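4.2 What people say about white pictures

I went into this part of the study thinking it would be the dull one. We had our 600 pictures sorted by how colorful they were, and the palest group was mostly there to give the brighter ones something to be compared with. Struan Halliday, my co-author, had wanted to drop it to save time, and I came very close to agreeing with him. I'm glad I was too slow to answer his email, because the pale group ended up giving us most of what we talk about in the rest of this paper (and all of what we argued about while writing it).

The task was the same as in Section 4.1. Each person looked at a picture for 18 seconds, the screen went gray, and then they typed whatever they remembered about the colors. We didn't give them a list to pick from. I've used color-name lists before, in the Illero study, and people treat them like a menu: they see "teal" and suddenly everything was teal. Free typing is a pain to clean up afterward, and I spent a good part of June deciding whether "kind of oatmeal" and "oaty" should be filed together (they are, under beige), but you get words people would really use at home.

With the colorful pictures, people mostly named the biggest patch of color first and worked down from there. That matches what Ogunleye found with fabric samples, so no surprises. With the pale pictures they did something else! A lot of them skipped the white completely and started with whatever small bit of strong color was left, even when it was tiny. Then they'd go back and add the white as a sort of afterthought, often with an apology: "also white I guess," "and the rest was just plain." One person wrote a long, lovely answer about a yellow lemon and never mentioned the white at all, and the white was nearly the whole picture.

I should say something about size here, because it's the first thing I get asked when I present this. We marked the outline of every accent by hand in Flakier, which is slow and crashes if you look at it sideways, but it does give you a decent area measure. Bigger accents did get mentioned more often. What bothered me was how weak that link was in the pale group compared with the others. A dot and a dinner plate did nearly as well as each other, so long as the dot was red or orange. Blue accents needed more room before people brought them up, and pale green ones hardly got mentioned whatever size they were.

Figure 6 comes from the pale group. It's a computer render, as were plenty of the others in that group, and I keep coming back to it when I try to explain what I mean by an accent. The only strong red in it is one small button down at the lower right. 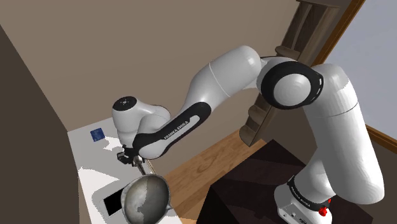
Figure 6. A rendered picture from the pale group. The accent is the small red button near the bottom right.

Struan's view is that all of this is plain old contrast and that we don't need to say anything about memory. He may be right. A strong red next to white is about as easy to spot as anything gets, and our setup can't fully pull apart what people noticed from what they kept. My own feeling, and I'll label it as that, is that the apologies matter. People typed as if white didn't count as an answer. When we ran the Vurura wall samples in the pilot, where white was the thing being sold, almost everybody named it right away and had opinions about it too (warm, chalky, "dentist"). So the same color can be background or news depending on what you think you've been asked.

We had 320 people in the main round, and all of them saw pictures from every group, so I don't think this comes down to a few folks with odd habits. Their screens are another matter. Everyone took part on whatever they had at home, and a cheap laptop can turn a soft cream into something close to lilac. I've left the cream and ivory answers out of the counts in the next section for that reason, although they're still in the full table if you'd like to go digging.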